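Zornville counts the cost of publishing what its councillors earn

Zornville's mayor pays tax on a flat above a shoe repairer's, two rental garages and a share in a vineyard that has not made a profit in nine years. Anyone can find this out. It is on page four of a register that went online in May, alongside the incomes, debts and outside jobs of everyone else who sits on the town council.

The register is the result of a local rule passed last year by a majority of 2. Before that, councillors filled in a one-page form when they took office and the form went into a cabinet. It could be read by appointment between nine and eleven in the morning, in the presence of a clerk, and no copies were allowed. The town's records office says it received three requests in the last full term. One was from a student.

All 37 councillors now have to file a full statement every spring. They must list salary, pensions, rent, dividends, any loan above a set limit and any gift worth more than 100 euros. They must name the companies they hold shares in and say whether those companies do business with the town. They also have to attach the summary sheet from their tax return, with the home address blacked out. Spouses are not covered, although an early draft included them.

The argument for the rule began with a bus depot. Four years ago the council sold a strip of land behind the Enar road to a property firm called Güler, which built storage units on it. The price was low but legal. Some months after the sale, a regional newspaper reported that the councillor who chaired the planning meeting had lent money to the firm. He said he had declared the loan. He had, on the form in the cabinet, and no one at the meeting had read it. He was cleared of any wrongdoing and did not stand again.

Sieglinde Meinecke, who was then in her first term, wrote the first version of the rule over the following winter. She sits as an independent and had no party behind her. Her draft ran to eleven pages and was sent back twice, once for spelling out penalties the council has no power to impose and once over the question of spouses. What passed was four pages long.

Supporters expected the publication to cause a stir, and for a day or so it did. The town website slowed down on the first evening. People looked up their own ward councillor, then the mayor, then whoever they had fallen out with. The most widely shared entry belonged to a retired dentist who turned out to own eleven parking spaces. By the end of the week the page was getting fewer visits than the swimming pool timetable.

Opponents say this shows the exercise was pointless. Several of them had warned that the public would be handed a large amount of private information and would find nothing wrong in it. One councillor, a farmer from the eastern ward, told the chamber that his tax summary showed he had earned less than a school caretaker and that he did not see how the town was better governed now that his neighbours knew it. He filed on time all the same.

There is also the matter of who will put up with it. The parties in Zornville already struggle to fill their lists. The largest of them says that four people it approached for the next election turned it down and gave the register as a reason. Two run small firms and did not want customers to see their margins. The party has not named them, so the claim is hard to check.

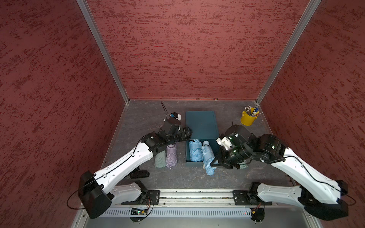

Meinecke has heard all this and is not much moved by it, saying that people who want to vote on the sale of public land can expect to be asked what they own. If a margin is embarrassing, she added, a councillor can step out of the room when the contract comes up, and the minutes will show that they did.

Stepping out of the room is the part of the rule that has changed daily business most. Under the old system, members decided for themselves whether they had an interest in a matter. Now the clerk checks the agenda against the register before each meeting and sends a note to anyone whose name comes up. The note does not force anyone to leave. It is read aloud at the start of the item, and the member can then say what they mean to do.

In the first meeting under the new system, the reading took longer than the debate. The item was a street lighting contract, and six members held shares in the same energy fund. All six stayed, on the advice of the town's lawyer, who said a holding that size in a fund that broad did not amount to an interest. At the next meeting one member left over a contract for playground fencing. Her brother-in-law's company had bid for it and lost.

The work of keeping the register has fallen on an office of two people. They had asked for a third post and were given a part-time one, which is still vacant. They check that each statement is complete, but they do not check whether it is true. For that, the rule relies on the tax summary and on anyone who cares to complain. A complaint costs nothing and has to be signed. So far there have been five. Three concerned councillors who had left a box blank, one was about a boat, and the fifth was withdrawn.

The boat is the only one that has led anywhere. It was missing from a statement filed by a member of the finance group, who said it belonged to a sailing club at Kutard of which he was one of several members. The club's papers listed him as sole owner. He corrected his entry and paid the administrative charge of 299 euros, the only penalty the rule allows. He kept his seat on the finance group after a vote.

Critics on both sides have used the case. Those who wanted a tougher rule say a fixed charge is no deterrent to someone who can afford a mooring. Those who wanted no rule say the town has spent a good deal of staff time on a dinghy. The boat is seven metres long and has a cabin, so dinghy is probably unfair.

Neighbouring councils are watching without much enthusiasm. Enar, which is half the size, has looked at the text and asked for the figures on staff hours. Kutard has put off a decision until after its own elections. A regional association of town clerks has drawn up a shorter version that would cover only mayors and the heads of committees, and this seems more likely to spread than the full one.

In Zornville the rule comes up for review after its second year. Meinecke intends to bring back the clause on spouses, in a weaker form that would apply only where a husband or wife owns a company that bids for town work. She thinks she has sixteen votes for it. The mayor, whose wife runs the vineyard, has said he will listen to the debate before deciding. The clerk will be reading out a note before he does.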